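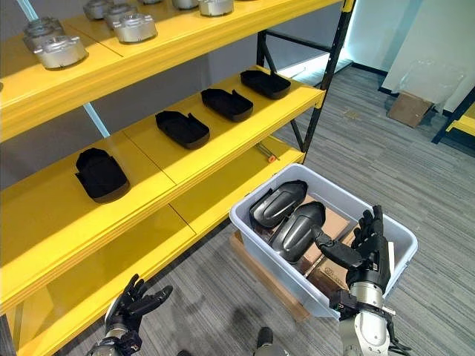
What's the best way to lay out parts on open shelving so you can grab them fast without digging?

Put one kind of part on each level, keep everything facing the same way, and leave a hand's width between pieces so you never have to move one to reach another.

---
folluma_su
Posted 9:14 am

OK, adding more since I started this thread and then answered my own question, sorry. I got the tip above from Zhiqiang Fu at our shop and we've been running the yellow shelves like that since May. Silver housings on the top level, black plastic covers on the one below. Before that we had everything in totes from Larden and you had to lift one tote to get into the next one -- I hated it so much.

What I want from you folks is opinions on spacing. I feel like we're wasting room.

---
gravelpit
Posted 9:31 am

You are wasting room. Sorry! Open shelves with gaps are lovely to look at but I pay rent by the square foot. I nest my covers. If they're the same mold they stack like bowls, and a stack takes up the space of one piece.

---
folluma_su
Posted 9:40 am

They do kind of stack, but then the top one rubs on the one under it and you get those dull scuffs on the black plastic. We had 14 come back from one customer for exactly that. Never again.

---
Anqi Cao
Posted 10:02 am

Interleave them with foam sheet. We buy it on the roll and cut it on the bench. Costs next to nothing and the scuffing stopped for us.

But I'm with you on the heavy stuff. Housings should never be stacked, full stop. My only quibble is having them on the top level. Why up high? I'd put metal at the bottom and the light plastic up top, same as loading a truck.

---
folluma_su
Posted 10:20 am

Fair question and we argued over it for a good while lol. The top level isn't very high on these units, I can look right down on it. And the housings get picked the most, so it saves my back. The covers go out maybe once for every three housings.
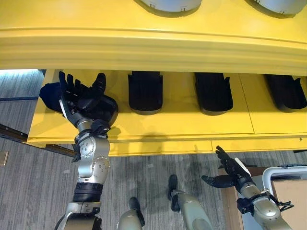
Looking down on the shelves, silver on the top level and the black row below.

gravelpit, the nesting thing might work for overflow stock. I've got 345 covers in boxes in the back that don't need to look pretty.

---
gravelpit
Posted 10:37 am

Now you're talking. Display spacing in front, nested in back. Still think your back is a silly reason to put metal up top, get a step stool and a lower bench :)

---
toolcrib_tess
Posted 11:05 am

A stool doesn't help with bending down, gravelpit! I'm 20 years into parts rooms and I side with the OP. Heavy goes where your hands are. The floor level is for stuff you touch once a month. Do check the load rating on each level though, and look at how the boards sit on the frame, especially at the seams.

What are the units, by the way? Grisico?

---
folluma_su
Posted 11:26 am

Yep, Grisico, bought used. I love the rounded lip on the front edge, it's so much nicer on the forearms than the square steel ones we had. The seams don't bother me, small parts haven't found their way into them so far.
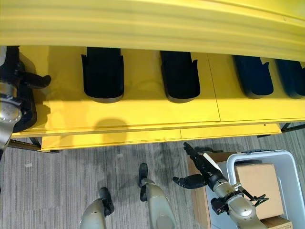
Where I keep going back and forth is labels. I could put a strip along the front edge with the part number, or stick a tag on the board behind each piece. Front strips get bumped. Tags behind are hidden whenever the part is sitting there, so you only see them once the spot is empty -- but maybe that's when you need them?

---
Anqi Cao
Posted 11:48 am

Front strip, and use the magnetic kind if your lip is steel. You'll be moving things again by next month, trust me.

---
toolcrib_tess
Posted 12:10 pm

Disagree, tag behind. An empty spot with a part number showing is your reorder signal. I don't have to open the spreadsheet to see what we're out of.

---
folluma_su
Posted 12:22 pm

I'm going to try tess's way on the covers and Anqi's way on the housings and see which one annoys me less. Ordering foam this afternoon too. Anybody know if the thin stuff is enough or should I go thicker?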